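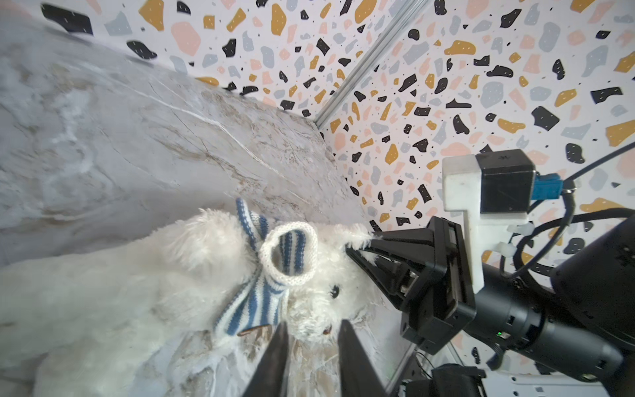

The repair shop in Dudbridge opens at nine, and by a quarter past there is usually a line at the counter. People bring in shoeboxes, grocery bags and pillowcases. Inside are stuffed animals that have lost an eye, split along the back or gone flat from decades of being slept on.

Soft toy repair used to be a sideline for doll shops. Most of those shops have closed, and the work has moved to a small number of specialists, many of them working from a spare bedroom. The Dudbridge shop is one of the larger ones. It has three full-time menders and a waiting list that now runs into September. Last year it took in 1029 toys, the most since it opened.

The owners put the rise down to two things. One is the mail. Ten years ago nearly all their customers lived within driving distance, and now more than half the toys arrive in padded boxes. The other is the age of the customers, which surprised them. They had expected parents sending in toys for small children. Most of the orders come from adults, and the toy is their own.

A simple job, such as closing a seam or replacing a nose, costs $40. Restuffing a mid-sized bear costs $75, and that includes a wash. Anything involving new fabric is quoted separately. The shop sends photographs before it starts and will not go ahead until the customer has agreed in writing to what will be changed.

That written agreement came about after a bad experience in the shop's second year. A customer sent in a rabbit with a bald patch on its stomach, and the mender matched the old plush and covered the patch neatly. The customer was upset. She had rubbed that spot with her thumb as a child and wanted it left alone. The patch came off again, and the form now has a line that asks, "Is there any damage you want us to keep?" Plenty of people fill it in.

**What goes wrong**

Seams go first, usually under the arms and at the neck, where a child's grip falls. After that come the eyes. Older toys often have glass eyes on wire shanks, and the wire rusts through from the inside. Plastic safety eyes, held by a washer behind the fabric, last longer but can crack if the toy is put through a dryer.

Dryers do a lot of harm in general. Most modern plush is polyester or acrylic, and high heat melts the tips of the fibers so that they curl and mat. The menders can comb out some of it with a wire pet brush, but fur that has truly melted will not come back. Long-haired plush suffers the most. Their advice is to wash by hand in cool water with a little mild soap, press the water out with a towel and leave the toy to dry in moving air. A large toy can take three days. If the middle is still damp when it goes back on the bed, it will start to smell.

White and cream toys make up a big share of the cleaning jobs. Bleach is the usual mistake. It weakens the woven backing that holds the fur, and it can turn some fibers yellow. Old sewn-in tags and dyed scarves or ribbons need care too. Anything that can be untied should be washed by itself, because red and navy dyes run. The shop tests every colored trim with a damp cotton swab first – it takes ten seconds.

**The stuffing question**

Stuffing is where customers have the strongest opinions. Toys made before the war were often filled with wood wool, a kind of fine shaved wood that crunches when squeezed. Later ones might hold kapok, foam crumbs or cotton waste. Foam is the worst of them with age. It breaks down into a sticky yellow dust that stains the fabric from behind, and it has to come out.

The others can sometimes stay. Many customers ask for at least a handful of the old filling to be put back with the new, and the shop does this as a matter of course if the material is clean. It goes into a small muslin pouch in the chest.

New filling is polyester fiber from Powell, a supplier the shop has used since the start. For toys that need weight, the menders add glass beads in a double-sewn bag. Thread is a bonded nylon from Lotex for the joints and plain cotton for everything else, so that if something tears again the thread gives way before the cloth does.

**Older hands**

The oldest customer on the books this year is 79. The toy was a dog with one ear, sent from Notside with a note saying it had been through two house moves and a flood. The second ear was made from a piece of mohair cut from the underside of the body, where it wouldn't show. The job took most of a week.

Training new menders is slow. There is no course for it nearby, and people come to it from dressmaking, upholstery or costume work. A good hand sewer needs six months before being trusted with a face. Moving a mouth by the width of a single stitch will change the expression, and owners notice right away. Before any face is unpicked, the mender traces it onto clear film and lays the film back over the toy as the new stitches go in.

Finished toys are wrapped in tissue and boxed with an envelope holding any parts that were removed. Old eyes go in it, along with worn threads and scraps of ribbon. The shop used to ask whether people wanted them. Almost everyone said yes, so the question was dropped from the form.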